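Minutes – Edevmont liquid handling group, incident meeting
Taken by Ayane Hayashi (I lost the draw again, so you get my version)

Present: the Edevmont bench team, two people from Onishi on the phone, and Urnport's service desk for the first half hour. Apologies from Drodevby, who sent comments by email.

1. Last month's minutes
Agreed, with one fix. I had written that the spare gripper fingers were on order. They had only been quoted for. They're on order now!

2. The dropped plate
Most of the meeting went on this, so I'll try to get it down properly. During the December overnight run the gantry gripper let go of a full plate partway through a transfer. The controller didn't notice. It logged the move as complete and carried on with the next steps as if the plate had arrived, and it kept going until the morning shift hit the stop button. The log shows 1,287 commands sent after the drop – all of them marked successful, which got a groan from the whole room.

No one was hurt. We lost the samples and a good chunk of the morning to cleaning the deck. The part that worried me (and I said so at some length, sorry everyone) is that the arm was still free to move toward a spot where a plate might be lying at an angle.

Urnport went through the cause. The finger position sensor reports "closed" at the same value whether there's a plate in the grip or just air, if the grip width is set too tight. Ours had been set too tight after the last service. They accept that their checklist should have caught it, and the checklist is being changed.

Onishi asked whether we could reproduce the fault without breaking anything else. We can, and we have been doing it in the simulator all week.

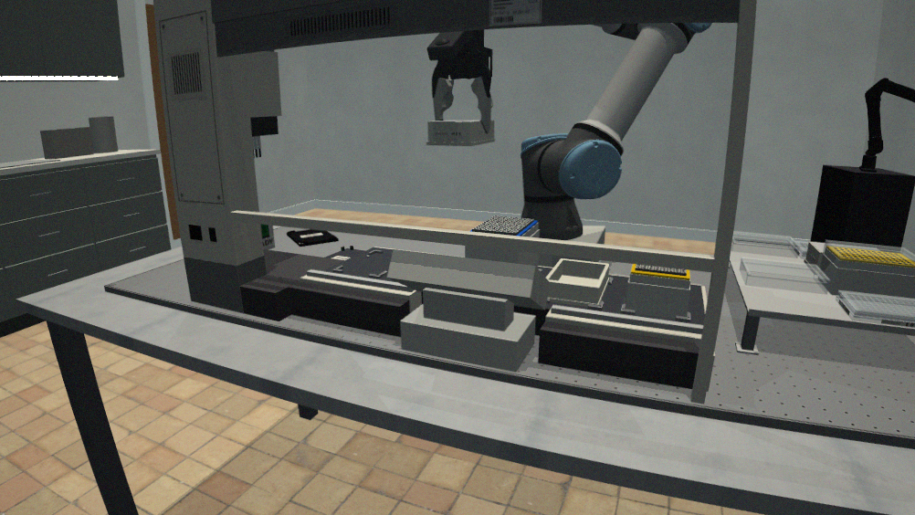
The simulated cell is where we've settled on testing the fix before anyone touches the real deck. I built the test around the simplest pick I could think of, so there's no liquid and no lid to confuse things. The two-finger gripper hangs open from the overhead beam with a little white block under it, and the question is whether the software knows the difference between holding that block and holding nothing. With the old settings it got it wrong 50 times in 2,000 cycles. With the new grip check it hasn't missed yet, but the full set isn't finished and I asked people not to quote that number outside the room.

Drodevby's email made a fair point, that a simulated finger doesn't get worn or greasy. We agreed that a clean result lets us move on to slow runs with water plates, with someone standing at the stop button. It doesn't clear us for overnight work.

3. Stop button
We talked about whether one is enough. The morning shift had to walk past the whole cell to reach it. Onishi would like a second one by the door and I agree with them. Cost to be found.

4. Actions
Ayane – finish the simulated cycles and send out the full log, failures included.
Urnport – new service checklist, and a written note on the correct grip width.
Onishi – price for the second stop button.
Drodevby – lend us their worn finger set for the water plate runs.
Everyone – no unattended runs until this group says so. Yes, that includes short ones over lunch.

5. Any other business
The log clock is still 2 minutes behind the wall clock, which made matching up the events a real pain. I'll raise a ticket.

Next meeting at 10 a.m. in the same room, once the water plate runs are done.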